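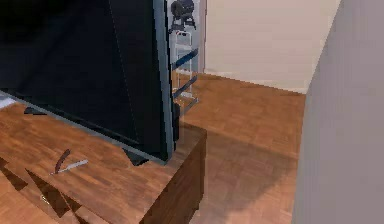 Jeudi 20 janvier 2022

Bon, j'ai encore dormi n'importe comment. Réveillée à 3 heures par le vent, impossible de me rendormir, et comme une idiote j'ai rallumé la lampe pour reprendre mon livre sur les cloches. Oui, les cloches ! Depuis mon week-end d'octobre à Mutholm je ne pense plus qu'à ça. On était montés dans le clocher par un escalier tellement étroit que mon sac à dos frottait des deux côtés, et là-haut il y avait cette vieille cloche toute verte, avec la date 1615 dans le bronze, et un défaut dans la dernière lettre de l'inscription que le fondeur n'avait jamais repris. Je suis restée plantée devant comme une enfant.

Donc le livre. Le chapitre sur la fonte est passionnant (le moule en terre, le crin, le crottin de cheval, tout ça), celui sur l'accordage beaucoup moins, j'ai relu trois fois la même page sur la tierce mineure et je n'ai toujours rien compris. Il faudrait que je demande à quelqu'un de la chorale. Ou que j'écoute, tout bêtement, au lieu de lire des schémas.

Levée à sept heures avec une tête épouvantable. Café, tartine, re-café. Bus raté de très peu, j'ai fait le chemin à pied jusqu'au bureau sous une petite pluie glacée, et mes bottines prennent l'eau du côté gauche, il va falloir se décider. Journée longue, réunion sans intérêt le matin, des factures l'après-midi. À midi j'ai quand même filé à la librairie Kemppainen voir s'ils avaient reçu ma carte des clochers. Pas encore. La semaine prochaine, peut-être. On me dit ça depuis Noël !
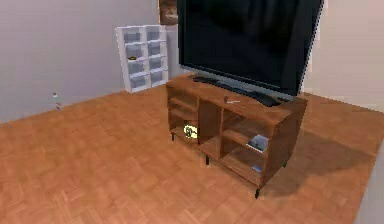

En rentrant j'ai fait un détour par la place pour entendre sonner six heures. C'est drôle, j'habite ici depuis cinq ans et je ne m'étais jamais arrêtée pour écouter. La grosse est très grave, un peu voilée, et il y a un bourdonnement qui reste longtemps après le dernier coup – je l'ai suivi jusqu'au bout, le nez en l'air, pendant qu'un monsieur avec son chien me contournait poliment. Je me demande si c'est ça, la fameuse tierce. Ou alors c'est la rue qui résonne, allez savoir.

Ce soir, soupe de poireaux (trop salée, j'ai rajouté une pomme de terre et ça n'a rien changé) et puis j'ai sorti le calendrier pour organiser le printemps. Je voudrais faire Flarnmont en train, il y a paraît-il un carillon de 21 cloches qu'on joue encore à la main, et la visite se réserve longtemps à l'avance. Le problème, c'est la correspondance à Uvov : soit on attend deux heures sur le quai, soit on court. Je ne cours pas bien, surtout avec ces bottines. Je pourrais dormir sur place et repartir le dimanche, mais les chambres que j'ai vues sont hors de prix, même celles au-dessus de la brasserie. J'ai écrit à l'office du tourisme pour demander s'il existe un gîte. On verra.

Penser à rappeler le dentiste. Penser aux piles pour la lampe de chevet aussi, elle clignote dès que je tourne une page. Maman a laissé un message, je l'appellerai demain, là il est trop tard et si je commence on y est encore à minuit. J'ai le chapitre sur les sonneurs qui m'attend et je me suis promis d'éteindre à onze heures. Il est moins dix.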